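Unit 8: Can a machine tidy a desk yet?
Gwawr Yorath, Chaturvedi Building

Read the Olden chapter first. Last time we looked at factory arms, which repeat one path all day with parts that always arrive in the same spot. Chores are harder. A desk is never messy the same way twice.
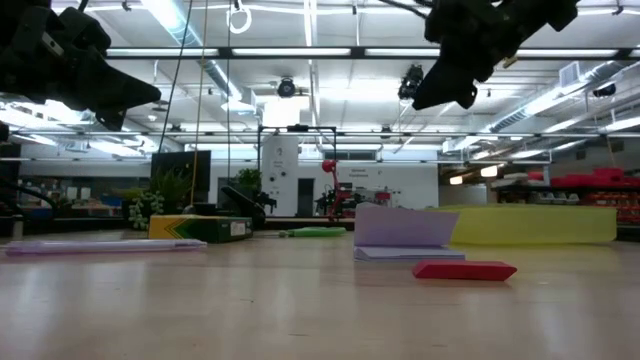

Pens and markers roll when nudged. Paper bends. A foam block gives under a grip that would suit a crayon box. A person adjusts without thinking about it, and a machine has to be taught or programmed for each case.

Scissors are a standard test. They lie flat and have to be picked up by the right part.

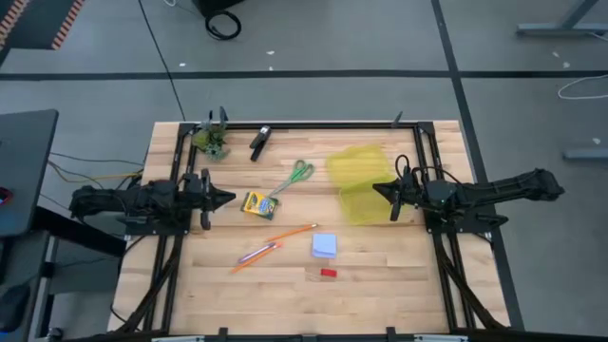
Two arms help when one must hold and the other pull, but they also have to stay out of each other's way. The Gatthorpe notes cover this on page 4.

Where we stand: short jobs with known items, often yes. A whole room, no.
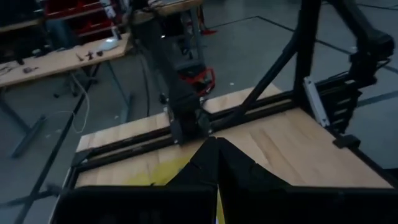 Fig. 2. Work surface and second arm, seen from the gripper.

For next time: pick one chore at home and write down every grasp it takes.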